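Szilágyi Reading Rooms
Periodic Safety Inspection: Detcombe Branch
Checklist with inspector's comments

Date of inspection: May 30, 2022
Inspector: Jolán Oláh
Site contact: Oana Stoica
Previous inspection: December
Areas covered: main hall, children's section, foreign language section, sorting room, back stairs, staff kitchen
Areas not covered: roof space, boiler room (separate contract)

Ratings used
OK: meets the requirement on the day
MINOR: correct at next routine maintenance
ACTION: correct by the deadline given
N/A: item not present at this site

Section 1. Entrance and floors

1.1 Entrance door opens fully and closes without slamming. MINOR
Closer arm is slow in the last part of the swing and the latch does not always catch. Adjust the closing valve. The same comment was made in December.

1.2 Entrance mat flat, edges secured. OK

1.3 Main hall floor free of lifted tiles, gaps and standing water. OK
The two tiles replaced by the heating contractor are level with the rest. Grout color does not match. Not a safety matter.

1.4 Carpet in children's section sound at seams. ACTION, 12 days
Seam open alongside the low bench, long enough to catch a shoe. Taped at the time of inspection. Tape is a temporary measure and is not to be counted as the repair.

1.5 Aisles at least the width marked on the floor plan. OK
Plan on file is the old one. The display table by the window is shown in its former position. Please send the current drawing.

1.6 No trailing cables across walking routes. MINOR
Cable to the catalog terminal passes behind the chair but is loose. Clip to skirting.

Section 2. Shelving

2.1 Wall units fixed to structure at top. OK
All brackets checked by hand and by torque driver. One screw in the history bay took a quarter turn.

2.2 Freestanding units braced or tied in pairs. ACTION, 6 days
The Dekum double-sided unit nearest the foreign language section is not tied to its neighbor. The tie bar was found on top of the unit. Refit with both bolts. Until then the top shelf is to stay clear. Oana Stoica had the top shelf cleared before I left the building.

2.3 Shelves seated on all pegs. OK, with one exception corrected on the spot
Fourth bay, lower shelf, rear left peg missing. Spare fitted from the box in the sorting room.

2.4 Shelf load within maker's plate. OK
The plate is missing on the oversize bay. Load was judged against the identical unit beside it. Order a replacement plate.

2.5 Heavy volumes stored between knee and shoulder height. MINOR
Atlases are back on the top shelf in the reference bay. They were moved down after the last inspection and have since been moved up again. Suggest a label on the shelf edge so that relief staff know where they belong.

2.6 Book ends in place on part-filled shelves. MINOR
Short by 8. Leaning rows found in travel, cookery and the foreign language section. Leaning puts side load on the end panel and damages bindings.

2.7 Kick stools have working brakes and intact rubber rings. ACTION, 6 days
One stool in the main hall rolls under load. Withdrawn from use and placed in the sorting room with a tag. Do not return it to the floor until the springs are replaced.

2.8 Step ladder inspected and tagged. OK

Section 3. Condition of stock as a hazard

This section was added to the form last year at the request of the insurer. It covers only faults that can injure a reader or a member of staff, or spread to other stock. General wear is for the repair bench and is not scored.

3.1 No exposed staples, wire or broken spiral bindings. MINOR
Music scores, one wire binding with a protruding end. Removed for repair.

3.2 No mold, musty odor or insect traces. OK
Moisture meter readings on the north wall were within limits. Readings are attached to the branch copy only.

3.3 Board books and toys free of splits and loose parts. OK
The bead frame has been removed from the section since the previous visit. Strike it off the equipment list.

3.4 Adhesive labels and film flat, no sharp lifted corners. OK

3.5 Spines sound enough to be pulled from the shelf without tearing. OK
Sampled by section. Light creasing and wear were accepted throughout. Staff are reminded to push back the volumes on either side and take the book by the middle of the spine. Pulling from the head cap is the usual cause of torn spines, and a book that gives way while held overhead will fall on the person reaching for it.

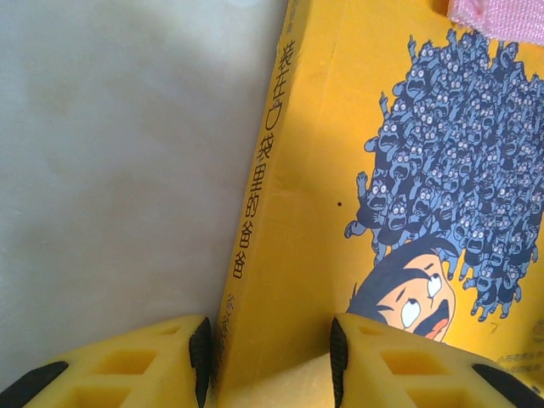 Item 3.5. Yellow spine, title 装在口袋里的爸爸. Slight creases and wear. Accepted.

3.6 Returned items dry before reshelving. OK
Practice confirmed with the staff on duty. Drying rack available in the sorting room, with the fan positioned clear of the paper recycling.

3.7 Quarantine box for suspect items present, lidded and labeled. MINOR
Box present with lid. Label has faded past reading. Replace.

Section 4. Sorting room

4.1 Returns bin base rises and falls freely. ACTION, 12 days
Spring-loaded base sticks at the lowest position. Staff are bending over the rim to empty it. This is the most likely source of a back injury in the building and I would put it ahead of the carpet if only one job can be done first. The Skeklow service sheet inside the door gives the spring part number.

4.2 Book carts: wheels, brakes, handles. OK
One cart pulls to the left. Wheel cleaned of thread, now runs straight.

4.3 Carts loaded evenly, heavier stock low. OK

4.4 Guillotine guard fitted and blade locked when idle. OK
Key held at the desk, signed for.

4.5 Solvents and adhesives in closed metal cabinet. MINOR
Cabinet correct. One can of spray adhesive was standing on the bench. Data sheets present for all products except the label remover.

4.6 Bench lighting adequate. OK
Measured at the center of the bench and at each end. The left tube is starting to flicker and will need changing before winter.

4.7 Carton stacks below shoulder height and away from the heater. OK
Clearance to the heater was roughly double the minimum.

Section 5. Fire

5.1 Exit routes clear to the outside. ACTION, immediate
Back stairs, lower landing: folded display boards stored against the wall, reducing the width. Removed during the inspection. The landing is not a storage area at any time. Same finding in December, in the same place.

5.2 Exit signs lit. OK

5.3 Emergency lighting test. MINOR
All fittings came on. The one over the back stairs faded before the end of the test period. Replace battery.

5.4 Extinguishers in date, on hooks, seals intact. OK
The unit in the kitchen is partly hidden by the coat rack. Move the rack.

5.5 Fire doors close onto the stop, seals intact. MINOR
Seal on the sorting room door is painted over along part of its length. Replace the seal strip. Do not scrape.

5.6 Alarm test log complete. OK
Two entries are initialed but carry no call point number. Add the number each time so that every point is tested in rotation.

5.7 Assembly point sign visible. OK

Section 6. Electrical and kitchen

6.1 Portable appliances tested and labeled. MINOR
Desk fan has no label. Unplugged until tested.

6.2 No multi-way adapters plugged into each other. OK

6.3 Sockets and switches undamaged. OK

6.4 Kettle and microwave on a stable surface, cord clear of the sink. OK

6.5 Hot water at reader washbasin below scald limit. OK
Three readings taken at one-minute intervals. Mixing valve was serviced this year and the sticker is in place.

6.6 First aid box complete. MINOR
Eye wash out of date. Small dressings low. Contents list should be the current one; the one in the lid refers to the old box.

Section 7. Records

7.1 Accident book kept and accessible. OK
One entry since the last inspection, a bruised hand at the returns bin. See 4.1.

7.2 Staff briefed on manual handling. OK
Relief staff records were not on site. Please forward.

7.3 Previous actions closed. Not met
Two items from December remain open: 1.1 and 5.1. The stairs item was closed on paper and then recurred. It should be shown as open until two visits in a row find the landing clear.

Deadlines

Immediate: 5.1
6 days: 2.2, 2.7
12 days: 1.4, 4.1
Routine maintenance: all items marked MINOR

Confirm completion of ACTION items in writing, with the item number and the name of the person who did the work. Invoices alone are not accepted as confirmation. A return visit will be made for 2.2 and 4.1 only, unless the reply is late, in which case the full list will be checked again.

Site contact's reply

2.2 Bolts ordered from Dekum. The top shelf will stay empty until they are fitted.
2.5 Label printed for the reference bay.
4.1 Accepted. We will do this before the carpet. Returns will be taken at the desk in the meantime.
5.1 Display boards are now kept in the main hall store cupboard.
5.4 Coat rack moved to the other wall.
O. Stoica

Copy to: branch file, building maintenance, insurer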